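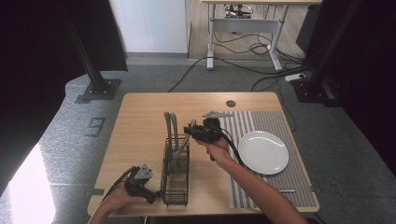 Light wooden table with the black wire dish rack.

Posted by Leonidas Liapis, January

Re: Oil or lacquer for a table near the sink?

Dear Gwenllian and all,

I read your message twice before answering, as I have made most of these mistakes myself and I wanted to remember them in the right order.

Gwenllian Nicholas wrote:

> Hello list,
> We have moved our table to the kitchen and it now takes all the
> dishes that don't fit by the sink. The wood is pale, I think
> it was oiled when we bought it, and already there are two gray marks
> where water sat under the feet of the rack. My neighbor says sand it
> all and lacquer it, my sister says oil it and stop worrying. I have a
> can of Fultus oil in the cupboard, unopened, and a small sander I am
> afraid of. Which would you do? And can the gray marks come out, or
> should I learn to like them?
> Gwenllian

To your last question first. Gray marks can have different causes. If the mark is dark gray or nearly black, with a sharp edge, it is often from iron. Water stands under a metal foot where the coating has a small crack, and the iron goes into the wood together with the water. If it is more of a soft, cloudy gray, it may be only dirt and water in the grain, after the old oil is worn away. The second kind you can usually sand. The first kind goes deeper than you would like, and you can sand for an hour and still see it.

So please look at the feet of your rack. Mine had lost its rubber caps on two feet, and I had blamed the cups for the whole winter. I bought new caps from Radonjić, the small hardware shop near me, and the owner gave me four although I had paid for two.

For the iron kind I use oxalic acid, which is sold as wood bleach. I want to be careful here because my English may not carry the warning strongly enough: it is poisonous. Wear gloves and eye protection, don't breathe the powder, follow the paper that comes with it, and do not put food on the table before the wood has been rinsed well and finished again. Put it on the whole board from edge to edge and not only on the mark. I treated only the mark the first time and I got a clean white circle which was uglier than the stain.

Now oil or lacquer. I would stay with oil. Your neighbor is not wrong that lacquer keeps water out better, while it is whole. But under a dish rack it does not stay whole for long, in my experience. Somebody pulls the rack to the side, there is a scratch, the water goes in through the scratch and spreads below. Then you must sand the whole top again. With oil you can repair one place on a Saturday morning and eat there a few days later.

Before you open the can, try to find out what is on the table now. Put a drop of water on a dry place, far from the marks. If it sinks in after a few minutes, the old finish is tired and new oil will go in. If it stays as a ball, you may have a lacquer already, and then Fultus will only lie on top and be sticky. I had this with a shelf. It was sticky until Easter.

About the sander: you don't need it for this. A block of cork and paper by hand is slower, but you will not make a hollow. I begin with 120, then 180, always along the grain, and I stop there. Sang Đặng wrote in message 2705 in the archive that he goes up to 300 before oiling. I tried it on one half of a board and I could not see any difference after the second coat, but maybe his wood is denser than mine. Sang, please correct me if I have understood you wrongly.

Then a thin coat, wait as long as the can says, and wipe off everything that is still wet. People leave too much oil, I think because it looks so beautiful at that moment. Let it dry overnight and do it again. Lay the used rags flat outside to dry, or put them in a can with water and a lid. Never leave them in a ball, they can start to burn by themselves.

One thing more about color. Plain oil makes pale wood yellow, and on some tables it is quite strong. Hạnh Lò recommended to me the Serko 431, which has a little white pigment in it, and I have been content with it, but it must be stirred often or the white stays at the bottom. Try it on the underside first. If you want to use the Fultus you have, also try the underside, and look at it in daylight.

I keep a thin tray under my own rack now. It is not pretty and my wife takes it away when guests come.

Does anybody on the list have experience with the Mitarico hard wax near a sink? Thảo Phan asked this in the autumn and I don't think she received an answer.

With kind regards,
Leonidas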